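O pão de domingo e outras promessas

Comecei a fazer pão em casa em fevereiro, mês em que uma pessoa ainda acredita nas coisas. A culpa é da Zübeyde Bayram, minha vizinha de cima, que me ofereceu um frasco com massa-mãe e a frase "isto não dá trabalho nenhum". Já me tinham dito o mesmo a propósito de um gato, de uma varanda virada a norte e de um curso de contabilidade.

A massa-mãe chama-se Jarby. Já vinha batizada, e não me pareceu bem mudar-lhe o nome àquela altura da vida. Come duas vezes por dia, prefere centeio e cheira a iogurte quando está bem-disposta e a verniz quando não está. Em minha casa esteve quase sempre a verniz.

O primeiro pão saiu do forno às onze da noite com a densidade de um paralelepípedo. Levei uma fatia ao Berkay Polat, que trabalha comigo e tem por hábito elogiar tudo. Mastigou durante um bocado, disse que tinha "muita personalidade" e guardou o resto no guardanapo. Na segunda tentativa pus mais água, conforme li num fórum onde as pessoas discutem hidratação com uma violência que eu só conhecia do condomínio. A massa escorreu pela bancada e fui atrás dela com uma espátula.

Entretanto fui comprando coisas. Uma balança, porque as chávenas são para amadores. Uma lâmina para os cortes. Um termómetro. Farinha de um moinho em Skundine, que chega pelo correio num saco de papel rasgado a um canto e me custa mais do que o pão que eu comprava antes, já feito, já cozido e francamente melhor.

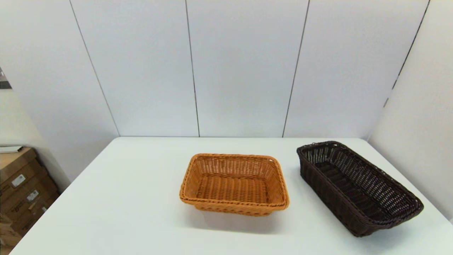
Depois há a questão do tempo. A receita que sigo pede 900 gramas de farinha e 26 horas, do levain até ao arrefecimento, e nessas horas é preciso lá ir de vez em quando dobrar a massa, como quem aconchega uma criança com febre. Recusei um jantar na sexta-feira com o argumento de que tinha dobras às oito e às nove. O Ertuğrul Tekin perguntou se eu estava bem. Expliquei-lhe a fermentação lenta e ele perguntou outra vez.

O pior é que fiquei insuportável. Aperto a côdea dos pães alheios. Na padaria da esquina perguntei à senhora se aquilo era mesmo massa-mãe ou se era "só acidificado", e ela olhou para mim como eu merecia. Em casa da Gobnait Ní Chonaill levantei uma fatia contra a luz, à frente dos pais dela, para ver os alvéolos. Serviram-me bolachas na visita seguinte.

Ao décimo pão, mais coisa menos coisa, saiu um bom. Não sei o que fiz de diferente. Tinha-me esquecido da última dobra e adormecido no sofá, a cozinha estava mais quente do que o fórum autoriza, e o forno ainda tinha lá dentro um tabuleiro que não devia ter. Estalou ao arrefecer, como dizem que deve estalar. Comi metade de pé, com manteiga, sem esperar as duas horas que recomendo a toda a gente.

No dia seguinte repeti tudo, incluindo o sofá e o tabuleiro, e voltou a sair o paralelepípedo.

A Zübeyde diz que é da farinha. O fórum diz que é de mim. O Jarby está no frigorífico desde terça e amanhã tenho de lhe dar de comer. Se alguém quiser um bocado dele, levo ao domicílio, com frasco incluído, e prometo que não dá trabalho nenhum.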